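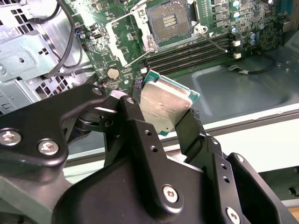
19 Jan 2026

I said I'd write up what the refurbishing cell is costing us, so I spent last night going through the receipts with Higinio Cuevas. The total so far is £3,832. That leaves out the arm, which we already had, and the bench, which came out of the old Mendoza unit when they cleared it.

The gripper was the biggest single item. We had quotes from Drikitz and Hondora. Hondora were cheaper by £70 but wanted payment up front and couldn't give a delivery date before May, so we went with Drikitz. I'd do the same again, although their invoice had the wrong address on it twice.

Next was the camera for the wrist, plus its mount and cable. I had put £20 down for cables in the first budget. Don't do that. Cables, connectors and replacement fingertip pads have eaten far more than I planned for, and I've now given them their own line in the spreadsheet.

The slotted aluminium top was worth the money – we can move a fixture without drilling anything, and a full tower lies flat on it with its side panel next to it.
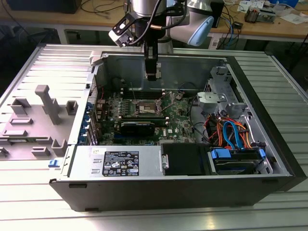
The arm over one of the desktops, side panel off.

We've started with processors as they're small, easy to damage and worth money second-hand. Old machines are cheap enough to practise on, and I've budgeted for a few bent pins and cracked sockets along the way.

What's left to buy:

- a proper tray for the processors
- a second set of fingers, probably narrower
- better lighting, as the glare off bare metal is a nuisance
- a spare gripper, if there's anything left

I've set aside £1,000 for all of that. Higinio thinks the spare gripper should come first. I'd like the lights before anything else, and Loltora have a pair on offer until the end of the month, so I'll probably order those and we can argue over the rest afterwards.

If anyone has used their lights on a metal bench, let me know how you got on.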